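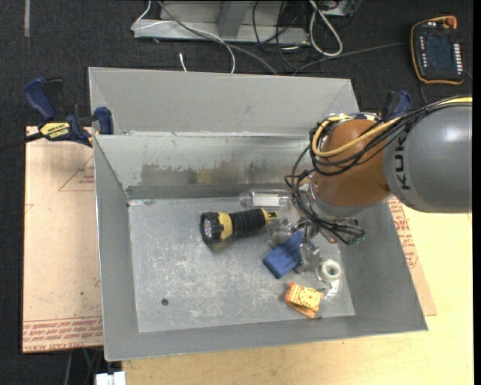

Two Grippers, One Bin

A week of picking junk out of a metal tray in Fidesville, and which hand we'd pay for

September 6, 2020

Bin picking. Sounds dull, sells a lot of robots. Parts go in a box any old way, the arm has to get them out again, one at a time, without a person standing there to help. We went to Fidesville in July to watch two grippers have a go at it. Same arm, same bin, same pile of odds and ends.

The arm is a KUKA. The bin is sheet metal with sloped walls, clamped down with blue bar clamps so a bad grab can't drag it off the table. You want clamps. Take our word.

What's in the tray matters more than people think. A flashlight, black and yellow, with a ribbed ring at the head. A hex nut. A blue block. Clear plastic pieces, which every camera hates. An orange plastic thing with a dial face and tick marks. Nothing matches anything else and that's the point. A bin full of the same bolt is a different test, and an easier one.

The contenders

First up, the Fesus two-finger. Parallel jaws, electric, swappable pads. Light, quiet, quick to set up. We had it talking to the controller before lunch.

Second, the Veres. It has 3 fingers and wraps around things. Heavier. Needs its own power line down the arm, so more cable to tie up, and cable is where both setups lost us time. A wire hanging near the fingers will find its way into a pick sooner or later. Tie it back, leave slack at the wrist, check it again after the first hour.

Same depth camera for both, and the Dridex controller running the show. No tuning between grippers beyond the finger geometry.

How it went

2,509 attempts in all, split between the two hands over 7 days. Long days. The coffee was bad.

The Fesus was better on anything with flat sides. Blue block, easy, almost boring. Also the nut, once we switched to the thinner pads and let it come in at an angle. With the stock pads it kept landing on top of the nut and pushing it around the floor of the bin. Change the pads on day one, not day four like us.

Flashlight was another story. Grab it off-center and the heavy end swings, then it's back in the tray. The Veres hardly noticed. Closed round the grip, lifted, gone. Same with the orange dial piece, wich has enough shape to it that three fingers find a hold most of the time.

But the Veres hates walls. Anything that rolled up against the slope or the back divider, it had no room to open. The Dridex planner would think about it, think some more, then skip the object and go for somthing else. Fair enough, except at the end of a round there's nothing else left to go for.

Clear plastic beat both of them. That's a camera problem, mostly. The depth map has a hole where the block should be, so the arm goes to the wrong height or never goes at all. We tried a lower lamp and got a bit more. A second camera would probably help more than a second gripper.

The Dridex box

Good on speed, menus are a mess. Two faults a day on average, both cleared from the pendant without a restart. The log is useful once you find it (under Service, for some reason). Swapping gripper profiles means typing in the finger offsets by hand, and one wrong sign will put your fingertips into the floor of the bin. Ask how we know.

What to buy

Mostly boxes and flat parts, get the Fesus, plus the thin pads, they're extra. Round or lopsided parts in a roomy bin, the Veres. Mixed junk in a tight tray, start with the Fesus and put the money saved into cameras.

Both units went back to their makers after the test. We asked to keep the pads.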